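Storm spotters and weather video contributors wanted – Drevdale and surrounding counties

Zatuvthorpe Weather Desk is looking for up to 30 people who already go out on the porch when the sirens start. We would like you to go out on the porch a little less, and send us better footage when you do.

The work covers hail, shelf clouds, flooded underpasses, downed trees and the occasional funnel. Most of it, to be fair, is hail. Last season we received 79 clips of hail bouncing off the same make of patio table, and we are still grateful for every one.

What we ask:

A phone made in this decade and the ability to hold it still for 28 seconds without narrating.
A working knowledge of which way north is.
Three evenings of free spotter training at our Flisotton office, starting at 7 p.m. Coffee provided. Its quality is not guaranteed.
A firm promise never to drive toward anything that is rotating.

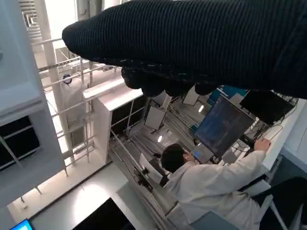 Pay is $30 per clip used on air or online, plus mileage within Drevdale. You keep the rights to your footage, so if the Manurung channel wants to buy it too, good luck getting them to return your call.

You must be 18 or older. Meteorology degrees are welcome but will not get you out of the training. Neither will having seen the movie.

To apply, send us one weather clip you shot yourself, your town, and a few lines on where you take shelter. If the answer is "the truck," please think it over and apply again in June.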